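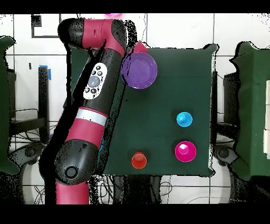
Slide 1. The arm at the middle table, with the bowl and cups out.

Good morning. I'm Noeline Pirihi and I look after the cup-and-bowl cell at Plidport. My talk covers how we set it up and what we do to keep it running. Questions at the end, please.

The arm does over 2,000 grasps between services. Most of our lost time has come from small things: a cloth that has crept, a cable pulled tight, a finger screw working loose.

Start with the cloth. Green suits our cups, and the fabric is kinder to the fingers than a bare top. But it moves. We pull it straight every morning and run the height check again at the four corners. If any corner is out by more than 2 mm, we redo the table height in Tunel.

Cables next. Follow each one by hand from end to end with the power off. Leave slack at the base. Check the casters before you switch back on.

(Pause here. Ask who has had a table roll on them.)

Slide 2. Gripper over the red cup.

This is the position we use for checking the fingers. The arm comes down over a cup with one finger outside the wall, and we stop it there and look at the gap. Cups show a bent finger sooner than bowls do, as the sides are steeper.
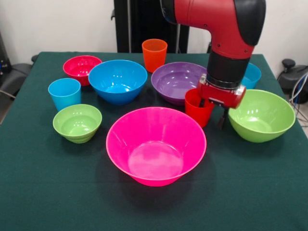

Slide 3. The Tuesday service

Takes 40 minutes with one person.

Power down at the wall. Wipe the gripper body and fingers with a dry cloth. Tighten the finger screws by hand, then a quarter turn with the key. Replace the finger pads if they look shiny.

Power up and run the Cudach homing routine. Error 131 at this stage nearly always means the wrist plug isn't fully in. Push it home and run it again.

Write it all in the Teixeira log, including the weeks when nothing was wrong.

Next slide is the spares list.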